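Desfase de color en flores de tela: por qué dos azules iguales dejan de serlo junto a la ventana

Inicio→Materiales→Desfase de color en flores de tela

30/01/2021

En la entrada sobre tallos prometí tratar aparte el metamerismo. Es el problema que más correos genera en este blog, casi siempre con la misma redacción: «compré dos ramos de hortensias del mismo tono y en casa son distintos». El vendedor responde que son del mismo lote. Puede que el vendedor tenga razón y que el comprador también.

Definición de trabajo. Dos muestras son metaméricas cuando coinciden en color bajo una iluminación y difieren bajo otra. El ojo resume todo el espectro que le llega en tres señales, de modo que curvas de reflectancia muy distintas pueden producir la misma terna de valores. Al cambiar la fuente de luz cambia el producto de espectro por reflectancia, y la coincidencia se pierde. No hay defecto en la tela ni en el observador. Hay dos recetas de tinte diferentes ajustadas para coincidir bajo una sola lámpara.

En flores artificiales esto ocurre más que en ropa por una cuestión de construcción. Una rosa barata lleva pétalos de poliéster, cáliz de polietileno inyectado y hojas de poliéster estampado con un recubrimiento. El poliéster se tiñe con colorantes dispersos a alta temperatura; el polietileno se colorea en masa, con pigmento. El verde del cáliz y el verde de la hoja proceden por tanto de químicas que no comparten casi nada. Si el fabricante los igualó en una cabina con luz fluorescente de tienda, bajo una bombilla incandescente la hoja puede irse al marrón mientras el cáliz se queda donde estaba.

Material de la prueba

Compré flores de dos proveedores, Triro y Boneo, en rojo y en azul pálido, además de ramitas de hoja sueltas. De cada referencia pedí 12 piezas, todas en una misma compra para no mezclar partidas. Una parte la reservé en caja cerrada como testigo. El resto pasó por las comparaciones que siguen.

Las lámparas fueron las que tiene cualquiera en casa: una halógena regulable, un LED cálido genérico, un LED frío de oficina y la luz de una ventana orientada al norte con el cielo cubierto. No dispongo de cabina normalizada y no voy a dar valores de diferencia de color con decimales que no puedo defender. Lo que sigue son comparaciones visuales por pares, con el borde de un pétalo solapado sobre el otro. El solape importa. Con una separación de un par de dedos el ojo deja de detectar diferencias que en contacto resultan evidentes.

Fondo

El fondo tiene que ser neutro y mate. Probé primero sobre la mesa de la cocina, de un pino amarillento, y descarté toda la tanda: un fondo amarillo empuja los azules hacia el violeta por contraste simultáneo, y el efecto es mayor que la diferencia que se intenta medir. Repetí sobre cartulina gris. El blanco sirve para clasificar por familias, pero reduce la sensibilidad en tonos oscuros, porque la pupila y la adaptación se ajustan a la superficie más luminosa. Para los rojos profundos, gris medio. Para los azules muy claros, un gris bastante más claro que el anterior.

Resultados en rojo

Los rojos se portaron bien. Las dos marcas coincidían a la luz de la ventana y seguían coincidiendo bajo el LED frío. Con la halógena, la rosa de Boneo ganaba algo de naranja en el borde del pétalo, donde la tela es de una sola capa y deja pasar luz desde atrás. En el centro, con los pétalos apretados, no aprecié nada. Es lo esperable: un rojo saturado refleja casi exclusivamente la parte larga del espectro, y hay menos margen para que dos curvas se crucen.

El LED cálido fue el peor caso, por un motivo que no es metamerismo en sentido estricto. Muchos LED económicos emiten poco en el rojo profundo, de manera que todos los rojos saturados se apagan a la vez. El índice general de reproducción cromática no lo recoge, porque se calcula con muestras poco saturadas. Hay que buscar en la ficha el valor R9. Si la ficha no lo da, conviene suponer que es malo.

Resultados en azul

Con los azules pálidos cambió todo. A la luz de la ventana, la hortensia de Triro y la de Boneo eran indistinguibles. Bajo la halógena, la primera viraba a gris y la segunda a lila. La diferencia se veía desde el otro extremo de la habitación, sin solape.

Hay dos causas posibles y no he podido separarlas del todo. La primera es la receta: un azul claro se puede obtener con muy poca cantidad de un colorante azul o con una mezcla de azul y violeta, y la mezcla responde peor al cambio de fuente. La segunda es el blanqueante óptico de la tela base. Los blanqueantes absorben ultravioleta y emiten en el azul; una ventana aporta ultravioleta suficiente para activarlos, una halógena apenas, un LED corriente prácticamente nada. En un tono oscuro ese aporte se pierde. En un tono pálido puede ser buena parte del color.

Para comprobarlo pasé una linterna ultravioleta por ambas. La de Boneo brillaba de forma clara y la de Triro muy poco. Eso apoya la segunda hipótesis sin excluir la primera.
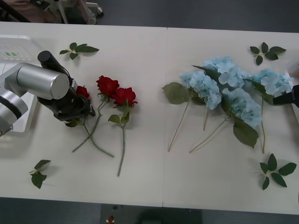

Queda el asunto del envejecimiento, que es donde el blanqueante vuelve a dar problemas. Su resistencia a la luz suele ser inferior a la del colorante. Una flor expuesta en un escaparate pierde primero la fluorescencia y después el tinte, así que durante una temporada el color se desplaza hacia el amarillo sin haberse aclarado de manera visible. Quien repone piezas sueltas en un arreglo de septiembre con piezas nuevas de la misma referencia se encuentra con un azul más frío que el antiguo. No es un cambio de lote.

Dejé 2 hortensias de cada marca en el alféizar durante 30 días, con la mitad de cada cabeza envuelta en papel de aluminio. La de Boneo mostraba al retirar el papel una línea de separación nítida bajo la linterna y dudosa a simple vista. En la de Triro no encontré línea con ninguno de los dos métodos. Es una exposición de invierno, corta y tras un vidrio, y no pretende predecir nada a un año vista.

Florence Lavoie me escribió a raíz de la entrada anterior para sugerir que lavara las piezas antes de comparar, por si había restos de apresto. Lo hice con agua tibia y una gota de detergente sin blanqueantes (muchos detergentes de ropa los llevan y contaminarían la prueba). No observé cambios en los azules. En las hojas desapareció un brillo superficial que a ciertos ángulos las aclaraba, así que la recomendación es válida para verdes.

Procedimiento que uso ahora

Comprar toda la cantidad de una vez, con margen para reposiciones, y guardar el margen a oscuras.

Comparar con la lámpara del lugar de destino. Si el destino tiene ventana y lámpara, comparar con las dos por separado, dejando un par de minutos de adaptación tras cada cambio.

Pasar la linterna ultravioleta a los tonos claros y no mezclar en un mismo arreglo piezas que brillen con piezas que no.

Si no queda más remedio que mezclar, intercalar hojas entre los dos azules. La separación oculta bastante diferencia, por lo dicho arriba sobre el solape.

Anotar en la caja la referencia, el proveedor y el resultado de la linterna. Yo lo escribo a lápiz en la solapa interior.

Pendiente: el verde de las ramitas, que da para una entrada propia, y un lote de Inberg con pétalos de seda que aún no he abierto. La seda se tiñe con colorantes ácidos y espero un comportamiento distinto en los azules, aunque el blanqueante seguirá siendo una incógnita hasta pasar la linterna. Si alguien conoce el valor R9 de las lámparas de riel Kļaviņa, agradecería el dato en los comentarios; la ficha que tengo solo indica el índice general.

Archivado en: Materiales, Color, Flores de tela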